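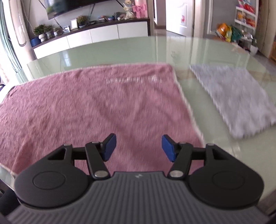

Two towels on the green glass table.

Joris Van Rooij was forty minutes into explaining the tax system of a country that doesn't exist when I remembered I was supposed to be asking him questions. He took it well. "People usually stop me at the grain levy," he said.

The grain levy shows up in chapter two of Umwood, his second fantasy novel, and I'm sorry to report that it's gripping. The book follows Fikre, a junior toll clerk who finds that one of the bridges in her ledger has been collecting money for a century without connecting to anything on the far side. There is a dragon. It arrives on page 30 and spends most of its time being audited.

I asked where the bridge came from. Van Rooij used to work in freight scheduling, and he says the job ruined him for ordinary quests. "I'd read about an army crossing a mountain range and think, who's feeding the mules? So I started writing the mules. Then I had 3,000 words about mules and no army."

The army did turn up, eventually. It is small and badly paid, and it argues about shoes.

His first book, Bokton, came out two years ago and sold, by his own count, 31 copies in its first month. He can account for most of them. "My aunt bought four. I think she was using them to level a bookcase." Then a podcast picked it up for a July read-along, and things got less embarrassing from there. He still hasn't listened to the episodes. His wife has, and passes along only the complaints.

The chief complaint is the map. Readers of Bokton will remember that the river runs uphill, a mistake Van Rooij noticed after the paperback had gone to print. In Umwood he has fixed it by giving the river a religion. I told him that seemed like a lot of work to avoid redrawing a map. "You haven't seen me draw," he said.

We talked for a while about magic, which he uses sparingly and with obvious suspicion. Spells in his world have to be filed before they can be cast, and the wait can run to months. I wondered if he'd ever been tempted to just let somebody throw a fireball. "There's one in the new book. She had the permit from her grandmother. It had nearly expired, so she was in a hurry, and I think that helped the pacing."

The finished manuscript came to 1,819 pages in the first draft. His editor sent it back with a note that said "Which one?" He cut two wars, a royal wedding and a narrator. The wedding hurt the most, he says, and he's kept the menu.

Next is Flilden, set in the same world but at sea, with Fikre's brother as a ship's cook who can't swim. Van Rooij has written the opening and the last line and is currently stuck on barrels. How they're stacked, who owns them, what happens if one goes over the side. I suggested he might skip the barrels. He looked at me the way I imagine he looks at people who stop him at the grain levy.

Umwood is out now in paperback and e-book. The appendix on bridge tolls is only in the paperback.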